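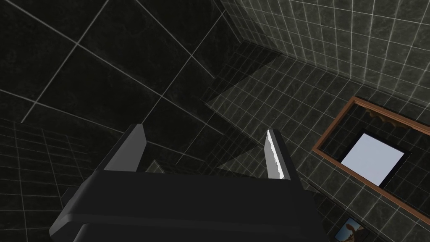 Chapter 3
Food Cost and the Order Sheet

What this chapter covers
Figuring food cost. Setting par levels. Receiving. Counting stock. What to do when the number comes out wrong, and it will.

Opening case: Howlader's on Drellis Street

Anjana Roy took over the kitchen books at Howlader's in September. Small place, lunch and dinner, busy most nights. Sales looked good. The bank account did not.

Her brother Tahsin had been doing the ordering from memory. He'd walk through the cooler before closing, call in whatever felt low, sign the invoice the next morning without opening a box. Cream got ordered twice in one week. Cilantro went in the trash by the bunch. Meanwhile they ran out of chicken thighs in the middle of dinner and sent a dishwasher to the grocery store, full retail price, no receipt.

Anjana went through the invoices for one month. She found a shortage of $622 between what the kitchen paid for and what it could account for. No theft that she could find. Just bad habits, a short case here, an over-order there, portions that crept up when the line got tired.

Keep this case in mind as you read. We come back to it at the end of the chapter and again in Chapter 5 when we get to menu pricing.

Why food cost comes before menu pricing

Some instructors teach it the other way around. We don't. You can't price a plate until you know what's on it and what you paid. A price copied from the restaurant across the street tells you what they charge, and that's all it tells you. Their rent is different. Their supplier is different. They may be losing money on that dish and not know it.

So -- cost first.

The basic formula

Beginning inventory, plus purchases, minus ending inventory. That gives you the cost of food used. Divide by food sales for the same period. That's your food cost percentage.

Same period is the part students miss. If you count stock on the last night of the month but your sales report runs through the following weekend, the percentage is junk. Pick your cutoff and stick to it. Close of business, every time, before the next delivery gets put away.

Also watch what you call food sales. Alcohol goes in it's own category. So do T-shirts, gift cards and delivery fees. Employee meals and comps get tracked separately, see the worksheet in section 3.4.

Par levels

Par is the amount you want on hand right after a delivery. Enough to get to the next one, plus a little cushion.

To set par on an item you need to know how much you use in a day, how many days between deliveries, and how much cushion you can stand. Dry rice, plenty of cushion. Fresh fish, almost none.

Say a kitchen uses 8 pounds of onions a day and gets produce every 3 days. That's 24 pounds between trucks. Add cushion, round to the bag size your supplier sells. Write it down. Then the order is simple: par minus what's on the shelf.

Pars go stale. Change them with the season, with the menu, when the college down the road lets out for summer. A par sheet from last year is a guess with a date on it. Review fast-moving items monthly, everything else each quarter.

One more thing on pars. Whoever places the order has to walk the shelves with the sheet in hand. Not from the office. Tahsin Roy had a very good memory and it still cost the place money.

Receiving

Deliveries show up at the worst possible time. Drivers are in a hurry, so are you. Do it anyway:

Check the case count against the invoice.
Weigh anything sold by weight.
Open the produce. Look at the bottom layer too.
Take the temperature of meat, fish and dairy.
Write shortages on the invoice before signing, and get the driver's initials.

Cold items go in first, then frozen, then dry goods. New stock behind old stock. Date everything.

Howlader's used two main suppliers, Gemley for produce and dairy and Sernham for meat. When Anjana started weighing the meat cases, 2 came in light during the first week. Sernham credited both without an argument. They'd have credited the earlier ones as well, probably, if anyone had called.

Counting stock

Weekly for most kitchens. Daily for the expensive stuff -- steaks, shellfish, anything that fits in a backpack.

Two people if you can spare them, one to count and one to write. Count shelf to sheet, meaning the sheet is laid out in the same order as the shelves, so you aren't flipping pages with cold hands. Use the same unit you buy in, or the same unit you cook in, but don't mix them. Half the bad counts we see come from somebody writing "4" for cans when the sheet meant cases.

Open containers get estimated to the nearest quarter. Close enough.

Terms to know before section 3.1
Beginning inventory: dollar value of food on hand at the start of the period. It should match last period's ending inventory exactly. If it doesnt, stop and find out why.
Par: target quantity after delivery.
Yield: what's left after trimming and cooking.
Variance: the gap between what you should have used and what you did use.
Credit memo: the supplier's written record of money owed back to you.

Before you go on
Get a blank inventory sheet from any kitchen you work in or can visit. Fill in one shelf. Bring it to class, we'll use it in section 3.2 to build an order.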